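Opera Workshop Notes: Second Orchestra Reading of "Ballent" Set for March
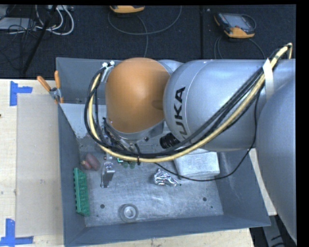

KUKA arm over a gray metal bin.

The second orchestra reading of "Ballent," the one-act opera by Qistina Sutanto to a libretto by Ilham Jugah, will be held in March in the Hostard rehearsal hall. The session starts at 6:30 p.m. on Friday. Members who attended the piano reading should note that the score has changed a good deal and that the old vocal score is no longer usable.

The work now runs as a single span with no break between the second and third scenes. Sutanto has removed the spoken link at that point and replaced it with a passage for low strings and bass clarinet, 28 measures long, under which the chorus leaves the stage. The chorus does not sing again until the final scene. Its first entrance there has been lowered by a whole step, at the request of chorus master Zulkifli Liew, who found that the tenors were tiring before the last page.

The role of the ferry clerk, written for baritone, has been given to Gerasimos Kalogeropoulos. He takes over a part that was marked for bass-baritone in the first draft, and three low phrases have been rewritten. The alternative notes are printed in small type above the staff. Farah Tambunan continues as the sister. Her aria is unchanged apart from the tempo marking, which has been corrected; the earlier parts gave the half note as the beat where the quarter note was meant.

Orchestral parts carry new rehearsal numbers. The old letters have been dropped. Players who copied bowings into the previous set should transfer them before the reading. The harp part has been re-engraved with pedal changes shown, and the second percussion part is now on its own stand. The offstage horn will play from the corridor on the left side of the hall with the door open, following the conductor on a monitor. At the first reading the horn was behind the beat at every entrance, and the part now includes cues from the oboe line.

Supertitles will be tested for the first time. The text has been cut to 137 titles, none longer than two lines. Jugah asks that singers report any place where the title appears before the word it translates, in particular in the quarrel between the clerk and the sister, where both voices overlap and only one line can be shown.

The hall seats 200. Subscribers may reserve two places each through the Fekeo office, and remaining seats will be released at the door. There will be no intermission. Latecomers will be seated on the side aisle only, and only during the orchestral passage described above.

Scores may be consulted at the Ismail reading room during normal hours. They may not be taken out. Corrections should be sent in writing with the rehearsal number, the measure and the instrument. Corrections that refer to page numbers cannot be used, as the full score and the parts are paged differently.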